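4 Funding and player retention: what the Stotbridge studios told us

4.1 Background to the sample

Stotbridge is a small place for games. Two studios make up most of the paid work there, Kekero and Flalow, and both put out their first mobile title in the same August. Kekero took outside money early. Flalow didn't - it lived off contract work for a phone shop chain and a puzzle game called Tôn, which had been made by the founders in their evenings. So we have two firms, same town, same month of launch, very different bank balances. Not a perfect natural comparison but a handy one.

Interviews were done by Lūse, coding by Lūse and Aigner. Player survey went out through the in-game news tab of both titles. We got 1,242 usable replies. Replies with no playing time given were dropped before anything else was done, as were the ones sent in twice from the same account.

4.2 Early money and what it was spent on

Kekero's founders said the first round went mostly on buying players, i.e. adverts shown inside other people's games. Less on staff than we'd guessed going in. One founder put it like this: "We had the cash so we bought the downloads. Then we looked at who was still there after a fortnight and it was a bit grim." The second round was smaller and came with a seat on the board, and from then on the talk in the interviews is all about keeping players, hardly anything about getting them.

Flalow had no advert budget worth the name. Growth was slow. The lead designer answered every store review herself for the first months, and kept a notebook of complaints, which she let us copy. Most common complaint by far - the energy timer. They cut it. Kekero kept theirs, on the advice of an investor who had seen timers do well in another title (not named to us).

Costs at both firms were lumpy. Wages, rent, test phones, the office computers, store fees, music licences. Neither could give us a clean monthly figure and we've stopped asking.
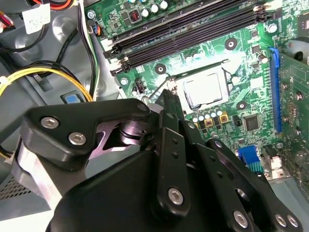
Did players at the better-funded studio stay longer?

On the survey measures they stayed for a shorter time, though the gap shrinks a good deal once players who came in through adverts are taken out.

Figure 8. Desktop hardware: motherboard with processor in its socket.

4.3 Advert-led players and the rest

The point about adverts needs spelling out. A player who taps an advert in the middle of another game is often just passing. They try it, they go. A player who was told about Tôn by a friend has somebody to compare scores with. We asked how each person first heard of the game and the free-text answers split quite well into those groups, plus a messy leftover group who said things like "dunno, it was on my phone". We kept the leftovers seperate.

Among the friend-led players the two studios look much alike. That surprised Aigner more than Lūse, who had played both games a lot before the project began and thought Kekero's was the better made of the pair. Her view was set down before the survey closed, so it could not be coloured by the results. Still, one reader's view, and she did the first pass of coding too. We come back to this under limits.

4.4 What the investors wanted

We spoke to the Kekero board member once, by phone, and sent follow-up questions by email. Reply dated March 21, 2020. The reply is short and mostly about spend per new player. On retention it says only that the firm "should fix the front of the game first", meaning the tutorial. The tutorial was redone. It now has 2 steps where a player can leave without finishing, and the studio's own log shows that most of those who go, go at the first of them.

Flalow has since been offered money and said no. Reasons given were mixed: fear of losing the say over Tôn, a bad meeting, one founder about to move away. We would not make too much of it, a different week might of given a different answer.

4.5 Limits

Small town, two firms. The survey sits inside the games so it misses everyone who had already left, and those are the people the question is really about. To get at them we wrote to 170 lapsed accounts at Flalow, where the founders had permission to do so. Kekero did not have that permission and the letter was never sent there. So the lapsed-player answers in the next section are Flalow only and should be read that way. Playing time is self-reported throughout - people are poor at this, we know.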